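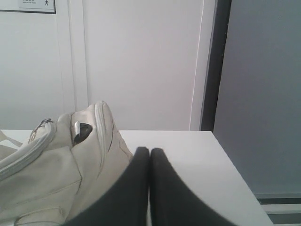 4. Setting Up the Bag Task

1. Set the bag on the white tabletop. Straighten it once, then leave it alone. The Vutovville final lost 11 minutes to fluffing.

2. Start the Tehrani script and enter your team number. If it answers 2585, you have typed the practice code again.

3. Close the gripper before you move the arm in. Keep the speed at 6 or lower.

Caution: The club owns one spare finger, and it is promised to Skarholm.

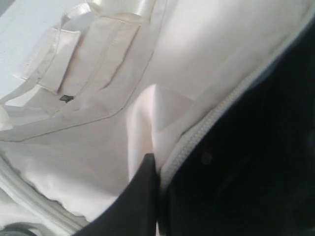 Yasaman Nazari
Build Lead, Vevitz Robotics Club

4. Near the zipper, go in slowly. Cream cloth folds whenever it likes, and black fabric hides a black fingertip very well. Steer by the teeth.

5. Save the run before you cheer. Our log holds nearly 152 runs and a great many titled "test."

Note: "It worked at home" scores zero points.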